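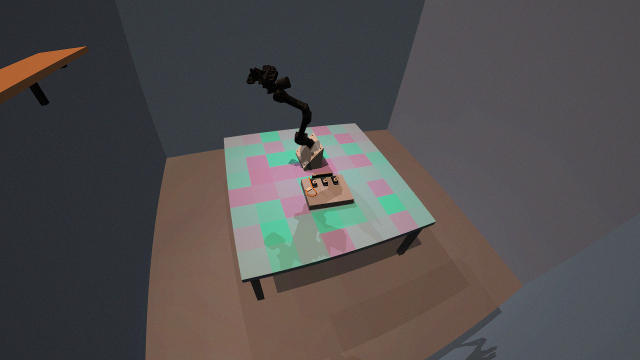 Storage heaters in shared student housing

1. Background

Our group looked at how students use night storage heaters in rented houses. Many of the older terraces near the campus still have them, and most first-year tenants have only ever lived with gas central heating. We chose two houses for the study, Rowbotham and Wasdale, which are let by the same agent, Planda. Both have the original heaters with an input dial and an output dial.

2. Method

We sent a short survey to tenants on the Planda mailing list. It went to 800 people and 421 replied. We also took meter readings in the two houses at 10 in the evening and again before breakfast, from January until the end of March. Room temperatures were logged with Staltico sensors placed on a shelf away from the window.

3. Results

Most people who replied did not know what the input dial did. A common habit was to turn both dials to full in cold weather and leave them there. In Wasdale this meant the bedrooms were warm at breakfast and cold by tea time, so tenants used plug-in fan heaters in the evening at the day rate.

Rowbotham tenants kept the output dial low until late afternoon. Their day-rate use was lower, although the house has one fewer bedroom and we could not fully allow for this.

4. Problems

One sensor in Wasdale stopped logging in February — the battery had run down — and we left that room out of the averages. The survey did not ask how many people shared each house, which we should have included.

5. Further work

We would like to repeat the readings next winter with a printed card beside each heater explaining the two dials. Planda has agreed to let us put the cards up in September.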